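Kerkomgate Street Fair — moving the music stage for next year?

Town Board > Events and Festivals

tipoki_j
Posted 11 December 2021

The notes from the November wrap-up meeting are posted at the library now. The main item is a proposal to move the music stage from the bandstand to the Galanis lot on the east side. I play in one of the bands, so I have an opinion, but I wanted to see what everyone else thinks before the January meeting.

What's in the notes:

Stage goes to the Galanis lot. Food vendors stay on Main. Beer tent moves next to the stage. Music ends at 9 instead of 10. Vendor booths go from $60 to $75.

There were 209 people at the bandstand for the Saturday headliner according to the clicker at the gate, and the grass area is only supposed to hold 200. That is the reason given for the move.

Jarrah

mainstreet_meg
I'm against it. The bandstand is the whole point. People get a plate of food, walk across the street and sit on the grass. Put the music two blocks away and the food vendors will lose the supper crowd. I sold pies for three years and most of my sales came between sets.

gazi_d
The lot holds 400 with room for a fire lane. It's also paved, so rain the night before doesn't matter as much. Two years ago we had mud up to the second row and the sound guy had his boards on pallets.

I agree with Meg about the food. Why not move four or five of the trucks over with the stage and leave the rest on Main?

Dinesh

mainstreet_meg
Then you've got two half fairs. I'd take the mud.

crescencio_b
Dinesh, who pays for power at the lot? The bandstand has its own panel. Galanis has one outdoor outlet on the back wall and it trips if you plug in a coffee urn. Last time I priced a generator big enough for a stage and lights it was more than we paid the opening bands put together.

gazi_d
Presport said they would lend one if they get their banner on the stage. It's in the notes on page 2.

crescencio_b
I read page 2. It says they "would consider" it. I'd want that in writing before we print a map.

toyewole
Can I ask about the indoor part? I run the kids' and hobby tables at the community hall and there's not a word about us in the notes. We had a good year. If the stage moves east, the hall is the farthest thing from everything, and families won't walk back for it.

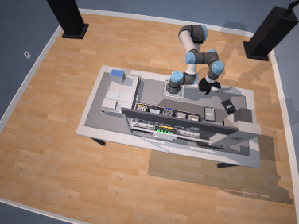
Robot arm on the long table.

What I'd like is a sign at the corner of Main and Second, and a mention from the stage between bands. I asked for both this year and got neither. We also need the hall unlocked by 8 on the morning of the fair. I stood outside for 20 minutes with a wagon full of glue.

Temitope

tipoki_j
I can do the mention for our set at least. Send me a couple of lines and I'll tape it to the set list. For the sign, Arif Paul had the street signs made, so he's the one to ask.

arifpaul
The signs came from Modent and they'll do a single one, but the order has to go in by spring. Temitope, send me the wording you want. Keep it to five or six words, because people read these from a car.

On the stage, I was for the move at the meeting and I still am. The bandstand lights are out on the left side and the steps are bad. I carried amps up them. A rented stage at the lot comes with a ramp.

mainstreet_meg
So fix the steps. That was promised before the last fair, and the one before that.

arifpaul
It was on the list. The money went to the portable toilets, which people also complained about.

toyewole
Thanks Arif. "Kids and Hobby Tables — Community Hall" with an arrow. That's six words if you don't count the dash, seven if you do.

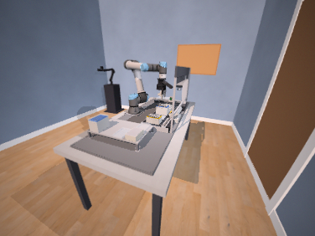 The other thing is the hours. We close at 4 and the music doesn't start until 5, so there's an hour with nothing going on anywhere and people go home. If the first band went on at 4 we could send everybody straight over. I'd also be fine with staying open until 5 if somebody could relieve me at the door.

crescencio_b
Starting at 4 makes sense to me, especially if they're ending at 9. Otherwise we lose an hour of music and the bands get shorter sets for the same pay.

tipoki_j
Same pay is generous. We got a hot dog coupon and gas money. But yes, I'd play at 4. It's hot at the bandstand that time of day, though. No shade at the lot either.

gazi_d
There's shade along the north wall after 3.

mainstreet_meg
For about six people.

arifpaul
I'll ask for the start time to go on the January agenda as its own item, so it doesn't get stuck behind the stage vote. Booth fees too. If you're a vendor and $75 is a problem, email before then.

crescencio_b
Is the meeting at the library or the fire hall?

arifpaul
Library, upstairs room. Use the side door.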